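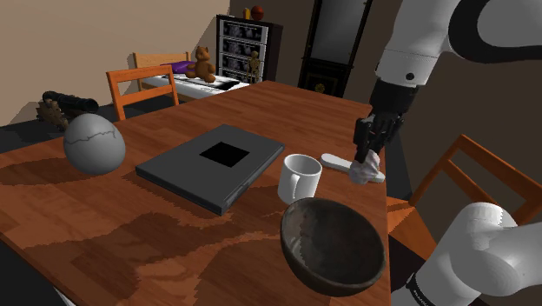
Home | Modules | Reading lists | Podcast Studies | Contact

We use cookies to remember your settings. Accept | Manage

Handout 4: Recording a panel in front of an audience
Lenka Machala, January 2023

Welcome back, everybody, and thank you for the lovely pile of pitches (I have read them all, even the one about haunted vending machines, and I want to hear it!). This week we leave the quiet of the booth and think about what happens to a talk show when you put it on a stage at a fan convention, with a crowd, a wobbly microphone and a man in row two who has a question that is really a speech.

Our main listening is the live episode of Halás, recorded at the Candmont comics weekend one August. You'll remember the ordinary episodes: two hosts, a great deal of tea, long wandering chats about old science fiction serials. The live one runs to 48 minutes and feels much faster. Listen once for pleasure, please, before you start making notes.

Things to listen for:

- The opening. Boris Zelenák says hello to the room first and to the listeners at home a good while later. Who is left out, and for how long?
- Laughter at something we can't see. There is a costume joke early on that makes no sense at all on headphones. How might a host have helped us with a few quick words?
- Questions from the floor. Boris repeats most of them into his own microphone, and when he forgets, you will notice straight away.
- The ending, which I find a bit rushed, though plenty of last year's group disagreed with me and argued it very well.

A word on scale. The hall held 272 people, and a full hall soaks up sound in a way an empty one doesn't, so a sound check done before the doors open only gets you part of the way. Leave yourself a few minutes of chatter at the top to settle the levels.

For the seminar, read the Tarnolico interview in the course pack and bring a running order for a live panel with 7 segments, on any film, comic or programme you love. Gridex, the student station, will lend recorders to anyone who signs the sheet by my door. Bring spare batteries.

Previous handout | Next handout | Back to top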